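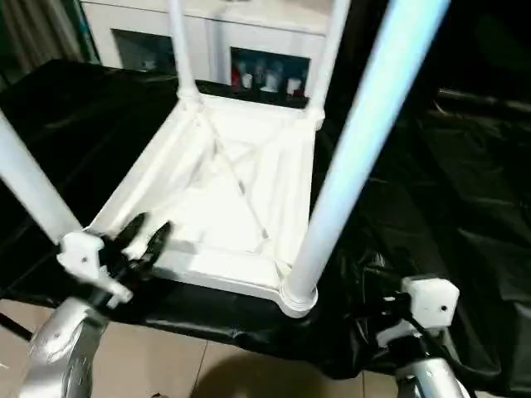 Furniture Reuse and Loan Service, Planine Community College

Interview: How a stool gets back on the floor

October 25, 2026

The Furniture Reuse and Loan Service maintains the light seating used in teaching rooms, studios and the dining hall at Planine Community College. Its stock includes 257 plastic stools, most of them white, which are lent to departments by the term and returned to the service for inspection. The supervisor of the service spoke with the college bulletin about how the stools are inspected, what is kept and what is discarded, and what departments can do before they send furniture back.

The supervisor began with the position in which every inspection is carried out. "We turn it over before we do anything else," the supervisor said. "The top of a seat will tell you whether somebody has been careless with paint. The underside will tell you whether you should let a person sit on it."

A typical plastic stool has a molded seat with raised edges, strengthened underneath by ribs. On the white stools with tubular legs, two of the ribs run diagonally and cross in an X near the middle of the seat, and each leg enters a thicker socket at the corner. Inspectors at the service are taught to begin where the ribs cross and to work outward along each one to the corners.

"The crossing is where I look first," the supervisor said. "A fine line in the plastic there can be very hard to see under a ceiling lamp. You move the stool a little, the shadow moves, and the line stays where it was. Then you know."

The recesses between the ribs are cleaned before the inspection is considered complete. Dust collects in them during storage, and chewing gum is a frequent discovery in stools that return from the dining hall. The service uses warm water, a mild dish soap and a soft brush. Scouring pads were withdrawn in March after they were found to leave a dull surface that held dirt more readily than before.

Asked about the work surface, the supervisor explained that the inspection table is covered with a black sheet. "White plastic on a white table is a miserable thing to look at for a whole afternoon. With the dark sheet you see the edge of the seat properly, and you see what falls out of it. Grit, staples, pencil shavings. It also saves the top of the seat from scratches while it is lying face down."

The sheet is shaken out after each batch and cleaned before the next one. The supervisor noted that a wrinkled sheet can cause a stool to rock, and that new staff sometimes mistake this for a warped seat.

The legs are examined next. The inspector places one hand flat on the underside of the seat and takes hold of each leg close to its socket, applying gentle pressure in each direction. A leg that moves is marked with tape at the collar, and the stool is set aside. The tube itself is then checked along its length for dents and splits.

"People expect the damage to be at the foot, where the leg meets the floor," the supervisor said. "We do see worn feet, and they are easy enough to deal with. What worries me is the ring of plastic around the top of the leg. If that has opened up, I do not glue it. I have been asked many times whether we could glue it."

The service's written policy supports this position. A stool with a cracked socket or a cracked rib is withdrawn and may not be lent again for any purpose, including display. In the last inspection round, 30 stools were withdrawn under the policy and a further 71 were returned to use after cleaning or the replacement of feet. The remaining stools required no work beyond a wipe.

Withdrawn stools are held in the Lobo storeroom until there are enough to justify a collection. Sound legs that can be removed without force are kept as spares and sorted by length. The supervisor described the sorting as the least popular duty in the department. "Two legs can look identical until you stand them side by side. Put the wrong one in and you have made a rocking stool."

The conversation turned to a matter raised by several departments, namely whether it would be simpler to replace the whole stock. The service considered a proposal last year to purchase new seating under the name Vinuvham, a plan that would have covered the studios as well as the dining hall. An amount of 2000 dollars was set aside for a first trial, and a small number of stools with wooden seats were placed in the Hotden studio building. They were well liked but proved heavy to carry upstairs, and the studio staff asked to keep the plastic ones for classes in which the furniture is moved often.

"A plastic stool is not a beautiful object, in my opinion, and I have handled a great many of them," the supervisor said. "But a student can pick one up in one hand and carry a drawing board in the other. That mattered more to the studios than I had expected."

The wooden stools remain at Hotden for use in rooms where seating stays in place. No further purchase is planned for the present year.

Departments returning stools are asked to remove tape and labels, to stack the stools only with others of the same type, and to report any fall or breakage on the return slip. The supervisor placed particular weight on the last request. A stool that has been dropped down a stairwell may show nothing on the seat, and the inspector will look more closely at the sockets if the slip mentions it. There is no charge to a department for reporting damage.

Stools should not be used as steps. "We lend steps," the supervisor said. "They are in the same storeroom, and there is usually one free. Please ask for one."

Loan requests for the coming term are accepted at the service counter in the main building. Requests should state the room, the number of stools required and the name of the department responsible for their return.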